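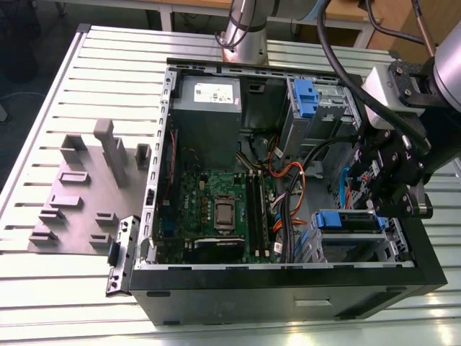 We're Pastor, and we take old office computers to bits for a living. I'm Soledad Pastor, I started the company with a screwdriver and a borrowed van, and I still write this page myself, so blame me for the spelling. Most of what comes through our door is desktop towers like the Dell on the bench, side panel off, with those blue plastic latches we could all find in our sleep by now. Schools, surgeries and council offices send them to us when they upgrade. We pull the drives, test the parts and get as much as we can back into use.

There are 13 of us. For years the drive bench was the job you drew straws over. On a big week 200 towers would come in, and somebody spent the whole shift bent over a table, pinching and tugging. Anas Bensaid did it longer than anyone and had the wrists to show for it - he's the one who first asked if a robot could have a go.

So now we have the Ploltent cell. Two arms, a slatted table and a grey plate with holders on it for the parts, which Demetrio Olmedo redesigned more times than he'd like me to mention (16 versions, Demetrio!).

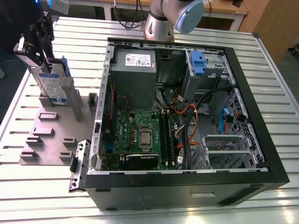
A hard drive in the gripper at the fixture plate, next to the tower.

Were people worried? Of course they were, me included. We sat down together before anything was ordered and agreed that no one would lose their job or any hours over it. Anas now runs the cell and teaches it new case types. Casimiro Paredes moved over to repairs, where he'd wanted to be for ages, and he's training two of the others up. We've also gone down to a 36-hour week on full pay, and I'd like to see anyone try to take that back off us.

It isn't all roses. The workshop is noisier in a different way, the radio has had to move, and a bent latch or an odd caddy still means calling a human over. Some of the team miss having a mindless hour with their hands busy, so we kept one manual bench for whoever fancies it.

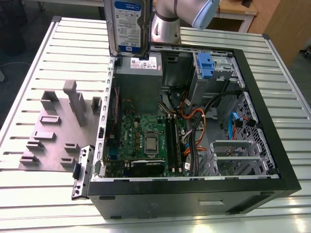

One of our arms with a 3.5-inch drive, over an open Dell tower.

If you've got machines to clear out, ring and ask for Baltasar Villanueva, who does the collections and will talk you through the paperwork. Visitors are welcome too - just let us know first so we can find you some safety glasses.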